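Texier home sim pack: anyone else got it?

Posted in: Simulators and software

olness_dave
Three weeks in with the Texier home pack and I'm having a lovely time with it, so I thought I'd start a thread. You get a two-armed robot, a set of furnished rooms and a task builder, and it all runs on my old desktop with a 40 quid second-hand graphics card. I've done 777 practice runs so far (yes, it keeps a tally) and I still want to go back in after tea. The rooms get reshuffled whenever you ask, colours and all, and some of the wall and floor choices are gloriously ugly!

Plokico
How's the gripping? I tried the Fullau one last July and everything slid out of the fingers like soap.

olness_dave
Much better than that. Mugs are fine, boxes are fine. Thin flat things are a pain, I've got a spoon that simply will not come up off a table.

marrowfat
Spoons are a pain for real grippers too, to be fair.

tin_badger
I'll be the grump then. I had the trial and gave up after 25 minutes. The rooms look like a computer game from my school days, plain grey walls all over the place, and anything you train in there is going to fall over the moment it meets a real kitchen. Nice toy. Wouldn't pay for it.

Vesna Todorova
Don't agree, tin_badger, at least not for what I do with it. I teach an evening class and half of them have never moved an arm joint by joint before. Plain walls don't bother them a bit. What they need is to see what the gripper sees and get a feel for reach, and the pack is brilliant at that. Resetting takes a second too, so they just have another go.

tin_badger
Fair enough for teaching. I was talking about training.

olness_dave
Bit of both for me. My log file is up to 2,352 lines and the later runs are a lot less clumsy than the early ones, though that might be me and not the software.

Plokico
Can you swap between the views while it's running? That was my other moan with Fullau, you had to stop and start again.

Vesna Todorova
Yes, one key, no stopping. Couple of grabs from my session, both in the same home:

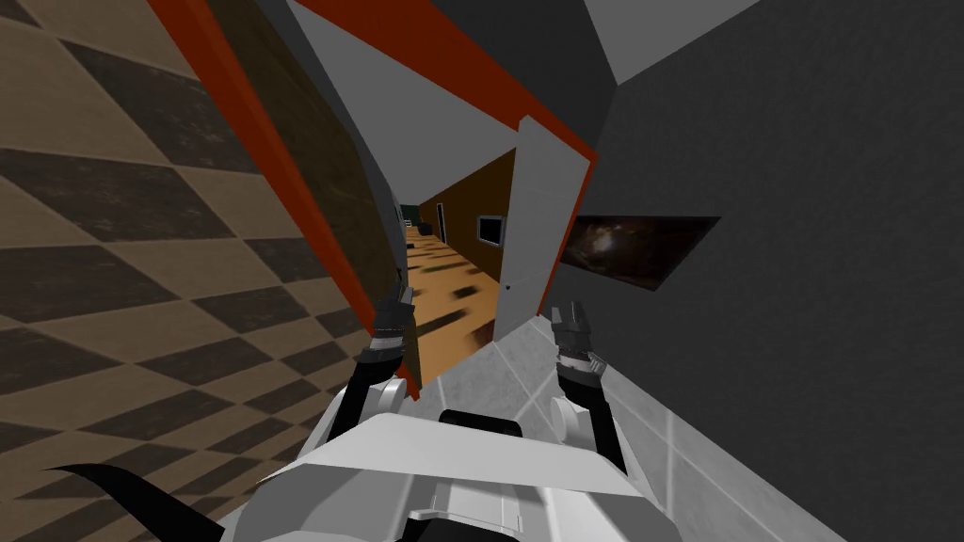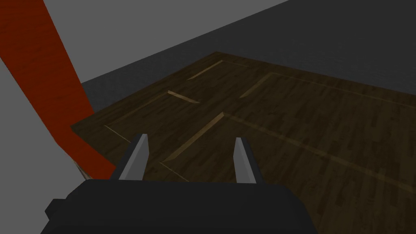 First one: both grippers up by the open door. Second: one gripper close up at the table, fingers apart.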